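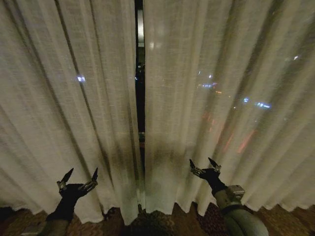

Cream curtains at night, nearly closed.

5 Mar 2021
Posted by the Palville commuter

I gave up the car in January and have been taking the 584 from Palville to Tangen since then. A few readers wanted to know how it's going, so these are my notes.

The ride is 30 minutes if the bridge is clear. Driving was quicker, but I was paying to park at Gruvinness and then walking up the hill anyway. The bus lets me off at the top of the hill, next to the pharmacy. My knees like that better.

The morning bus is on time most days. The evening one is the problem. If I miss it I wait at a stop with no shelter and a bench that slopes forward. I've started leaving work a little early and making up the time at lunch.

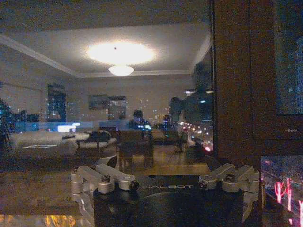 White GALBOT lettering between two metal fingers.

Things I carry now that I didn't before: a second pair of socks, a paperback, and a small flashlight for the path behind the school. The path isn't plowed. In wet snow I go the long way, past the old Altell building, and that adds three blocks.

I thought I would miss the radio most. I don't. What I miss is being able to buy groceries for the whole week in one go - two bags is my limit on the bus, so I shop more often and end up buying more bread than I need.

The monthly pass costs less than I was spending on gas. I haven't sold the car yet. It's in the driveway with the battery unhooked, and I should decide before the tags run out. 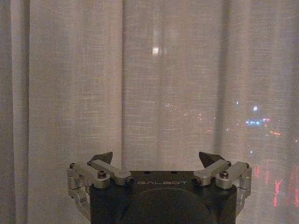 Is the monthly pass worth it if you only ride three days a week?

At three days it comes out close to even on the 584, so I'd buy single tickets for the first month and see how often you really go.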